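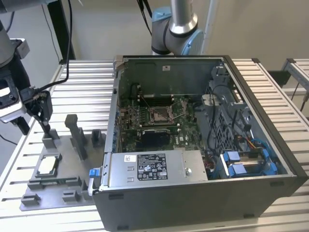
Reading time: 5 minutes

Search stories, authors, tags
Search

Dragging Circle

The survey ship Stunell anchored off Vatley in August, in 15 metres of water over sand and shell, with 120 metres of cable on the starboard anchor measured at the waterline. The holding was given on the chart as good. Lieutenant Abrehet Bogale, the navigator, had drawn two circles on the anchorage plan. The inner one was the swinging circle of the bridge. The outer one, with a radius of 200 metres, was the dragging circle, and she had drawn it in red.

Leading Seaman Reece Treloar had the anchor watch from midnight to four. His duties were written on a laminated card at the back of the bridge. He was to fix the ship by three bearings every quarter of an hour, log the wind and the state of the cable, and call the officer of the watch if any fix fell outside the inner circle. If a fix fell outside the outer circle he was to call the captain directly. The card did not say what to do about a fix that fell on the line.

His first bearings were the Vatley light, the left edge of the grain terminal and the beacon on Zalewska Reef. They met in a small triangle and he put the dot in the middle of it.

At 0030 the wind was south-west and steady. At 0045 it was the same. Able Seaman Ryan Bloxham, on the forecastle, reported the cable growing ahead at medium stay. Treloar entered that.

His father had swung at anchor in this bay. Darren Treloar had been a chief boatswain's mate in the old tender Rirkordale, which was broken up the year after he left her, and he had views on Vatley. He had given them by telephone the evening before the ship sailed, after his son mentioned where they were going.

"Chart says sand and shell," Darren had said. "It's a skin of sand. Under that it's flat rock, from the reef to halfway across. The anchor lies on it like a fork on a plate. What's holding you is the weight of the chain."

"They resurveyed it."

"From the top," Darren had said.

Treloar had not passed this on. He had considered doing so at the navigation briefing, where questions were invited. Lieutenant Bogale had shown the bottom sample results and the forecast, and the captain, Commander Tiruwork Gebru, had asked about the distance to the reef and been satisfied. He could not see how to put it. The source was his father, the vessel was scrap, and there was nothing in writing.

At 0115 the wind backed to the south and freshened. The ship took up a new heading over ten minutes, as she was expected to. Bloxham reported the cable growing on the starboard bow, long stay. The fix was inside the inner circle, on its northern side.

At 0130 it was on the line.

He took the three bearings again. The light was a good mark and so was the beacon. The grain terminal was poor, with a ship alongside it now showing deck lights, and he was not certain he had the same edge. He used the church spire, which was floodlit, and the triangle closed up to almost nothing. It was still on the line, which was the width of a pencil, and on that plan a pencil line represented several metres of sea.

He called the officer of the watch, who came up from the chartroom, looked at the plot and said the ship had swung to the end of her scope and that was what the circle was for. This was correct. He told Treloar to fix every five minutes and went below to finish the tide tables. 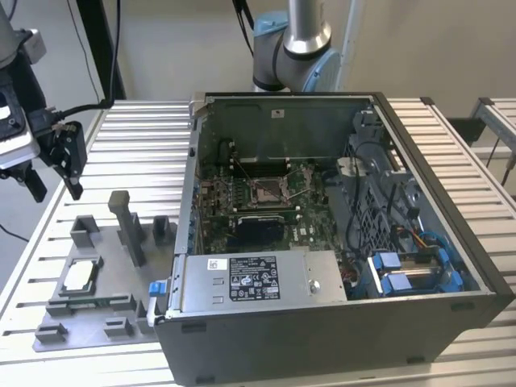 At 0135 the fix was on the line. At 0140 it was on the line but had moved along it to the east, consistent with yaw. Treloar rang the forecastle.

"Put your hand on the cable," he said.

"On it?"

"Outboard of the guillotine. Flat hand. Tell me what it's doing."

There was a delay while Bloxham put down the handset. An anchor that is holding gives a cable that tightens and eases with the swell. An anchor that is dragging over rock sends a rumble back along the links, and it can be felt through the palm before any instrument shows it. The seamanship manual gives this two sentences. Darren Treloar had given it most of a Christmas afternoon, with the use of a tow chain and a concrete driveway.

"It's going tight and slack," Bloxham said. "Nothing else. Hang on."

Treloar waited.

"There was a sort of a grumble. It's stopped."

"How long?"

"Couple of seconds. There it goes again."

Treloar took the bearing of the light and it had drawn left by a degree. The plotted position was outside the inner circle by less than half the distance to the red one. On the card, that was a call to the officer of the watch. He read the card through again, and then he called the captain.

Commander Gebru answered on the first ring. He reported the fix, the wind, the cable and the vibration. She asked whether the fix was outside the dragging circle. He said it was not.

"Then why am I the one you've called?"

"The bottom's rock, ma'am. Flat rock under thin sand. I was told by someone who's anchored here. I should have raised it at the briefing."

She was on the bridge in under two minutes, wearing a jacket over a tracksuit. She did not look at the plan. She went out to the bridge wing and watched the light against a stanchion for the time it took the officer of the watch to come up the ladder. Then she ordered main engines to immediate notice and the cable party closed up, and she had Lieutenant Bogale woken.

The next fix was 30 metres short of the red circle. By then the engines were available. They weighed at 0212, and the anchor came up with bright metal on both flukes and no mud for the hose to wash off. The ship steamed two miles west and anchored again in deeper water, with all eight shackles of the port cable ranged and ready in case they were wanted.

Lieutenant Bogale amended the plan and drew new circles. When she had finished she turned to a clean page of her notebook.

"The person who told you," she said. "What ship?"

"Rirkordale."

"What years?"

He didn't know exactly. He said he could ring at a decent hour and ask.

"Ask him how far across the rock goes," she said. "Ask him if he ever took a transit for the edge of it."

Treloar entered the new bearings at 0245. The wind was south, and Bloxham reported the cable at medium stay, growing ahead. The relief had been called and was late. He took the next fix himself and wrote it in.

15 shares
8 comments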